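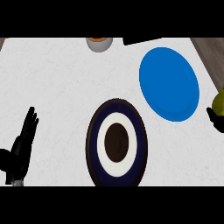

Trorari 26 cordless deck scrubber: a season on an old motor yacht

I've put off writing this one up until I'd had a proper go with it, and by August I'd had more of a go than I wanted. We keep a 1980s motor yacht at Sarcombe, all teak side decks and a big white coachroof, and for years the washing down has been done with a long brush, a bucket and a lot of muttering. Ubaldo Cattaneo, who has the berth next to ours and a much shinier boat, lent me his Trorari for a morning and I'd ordered my own before lunch.

What you get

A brush head, a motor unit, a telescopic pole in two sections, a battery, a charger, and three discs (soft, medium and one I'd keep well away from anything you're fond of). The 26 in the name is the width of the bigger head in centimetres. It all comes in a zip-up bag that's a bit too small. I got everything back in it precisely once.

Putting it together is easy enough. The pole clicks into the motor unit with a quarter turn, though the first few times I didn't turn it far enough and the head dropped off on the pontoon. Listen for the second click!

On the teak

Lovely. Soft disc, plenty of salt water, go across the grain and let the weight of the head do the work. Our foredeck used to take me most of a morning and now I'm finished in time for a second coffee. It doesn't tear at the soft wood between the grain the way my old pressure washer did (I'm still cross with myself about that). Near the caulking I slow right down and I haven't lifted a seam yet.

Corners are another matter. A round brush won't go into a square corner, so around the stanchion bases and along the toe rail I'm still on my knees with a hand brush. Davico make one with a little triangular head that looks handy for this, but I haven't tried it.

On gelcoat

Medium disc for the non-slip, soft for the shiny bits. It got the black streaks off below the scuppers with ordinary boat soap, and the diesel bloom round the exhaust came off on the second pass. It does spit, mind you. Keep the windows shut and don't wear anything nice. Imani Lyons, who was painting two boats down, had words with me about it, and fair enough.

Battery

The handbook says 3,700 mAh. I get the side decks and the foredeck out of one charge and then it starts to sulk before I reach the cockpit. Charging takes ages on shore power and I wouldn't want to do it from the inverter. A second battery would sort it, but they're dear, and mine was out of stock everywhere I looked.

Niggles

The pole flexes when it's fully out, so doing the topsides from the tender is hard on the shoulders. The trigger has no lock. The charging cover is a floppy rubber thing that I don't trust, and I've taken to wiping it down and leaving the unit in the wheelhouse overnight. Also it isn't a floater, so tie a lanyard on.

Would I buy it again?

Yes, I would. If you've got a small cruiser with hardly any deck, stick with the brush and spend the money on diesel. For anything with a decent run of teak it's a real back-saver. Four out of five from me, with the point lost for the battery.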